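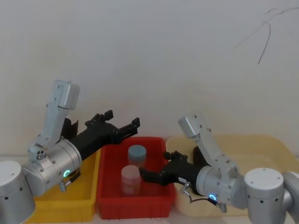

Workshop Tips: Trying Out Grippers Without Getting Fooled

Every gripper looks good on the seller's clip. Somebody sets one nice square block on a clean table, the fingers close, the block goes up, cue the music. I've bought on the strength of clips like that twice and I'm still sore over it. So these are the things I do before I believe anything.

Use ugly objects. Blocks tell you very little. Plastic jars with lids are better, the squat kind and the see-through kind, because they're round, they tip, and a frosted one gives a cheap depth camera fits. Raid the kitchen before you order a "test object set" for the price of a week's groceries.

Put the objects in a bin. Out on an open table any gripper can come in from the side. With walls in the way you find out how fat the body is behind the fingers. The Bandara fingers I tried were fine on the bench and hit the rim of a dish tub on most of their approaches. The spec sheet gives finger length and leaves you to guess at the rest.

Stand one jar in front of another. Then ask for the back one.

Two arms get in each other's way. If you're filling one middle bin from both sides, run the whole routine slowly with the bins empty and your hand on the stop button. Stello's controller claims to handle this for you. It handled it by stopping both arms and waiting for me to come back from lunch.

Check the cable at every wrist pose. A cable that hangs nicely at rest can catch on a bin rim when the wrist rolls. Leave slack, but tie it back with a hook-and-loop strap, never a zip tie.

Learn your status lights from the manual and don't trust the color you're used to. Different makers mean different things by blue and green, and I've seen an update change them on me.

Different colored bins help. Yellow, red and beige are easy to tell apart on a small monitor, and your notes get shorter.

Count the failures. I ran the Emier fingers for 2,408 picks over 14 evenings and wrote down every drop. The first 16 picks were perfect, and if I'd quit there I'd be telling you to buy them. Wear showed up on the pads well before the end.

Don't pay extra for "adaptive" until you've tried plain fingers with a strip of shelf liner glued on. Mine cost 4 dollars and did as well on lids as anything I've tested.

Rosemarie Dreßler wrote in from Plallirville to say I'm too hard on vacuum cups. Maybe so. I'll try them on jar lids in April, dusty ones, and post the count whichever way it goes.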